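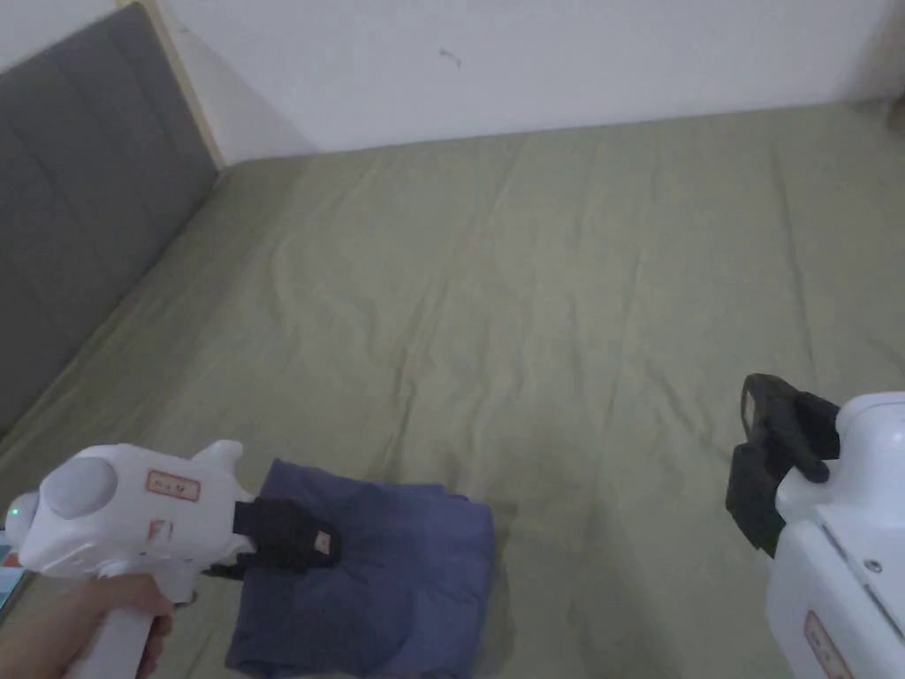 Green sheet on the bed, wrinkles in the middle

tincuta_d
Hello all. I changed to a sage green sheet in February and I like the color very much, but I can not get it flat. I pull it, I smooth it with both hands, and still there are long lines going across the middle. The headboard is gray and padded, with a light wood edge. Do I need a smaller sheet, or do I only need to iron?

PoonamK
I would not iron. Take it out of the dryer while it is still a little damp and put it directly on the mattress. Do the two corners at the wall first, then pull toward you. My bed is also against a wall, so I know this fight.

sorin.buzatu
I disagree with damp. A damp sheet on a mattress is a bad habit, especially in winter. Measure the mattress height and compare with the packet. Most of the time the sheet is simply too deep. And for me these wrinkles are small, I would leave them.

tincuta_d
Thank you both. The packet is gone, so I will measure the sheet itself. My second question is the clothes. I fold on the bed because I have no big table, and I think this also moves the sheet. 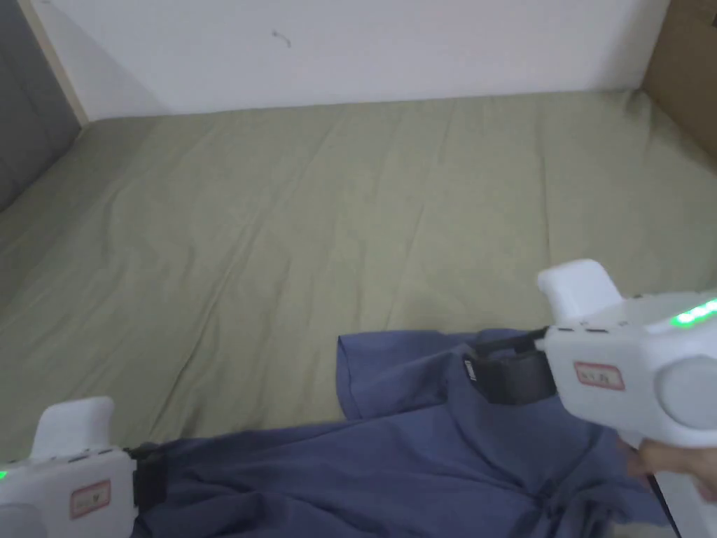
Dark blue T-shirt on the bed, not folded yet

floarea_v
Of course it moves. Every time you drag a shirt over it, the sheet goes with it. Lift the shirt, shake it once and lay it down again. Then sleeves to the back, sides in, and fold up from the bottom.

PoonamK
I fold from the top down, the neck stays nicer. But yes — lift, do not drag.

sorin.buzatu
Or fold first and make the bed after. Then it does not matter what the sheet does.

floarea_v
Sorin, then she has piles of clothes on the bed and no place to put them while she makes it. Bed first is better for a small room.

tincuta_d
I will stay with bed first. One more small thing, there is a dark mark on the white wall over the bed, like a little squiggle. Can I rub it or will the paint come off?

PoonamK
Try a soft cloth with water and one drop of dish soap. Press lightly, and start at the end of the mark.

sorin.buzatu
On this one I agree with Poonam.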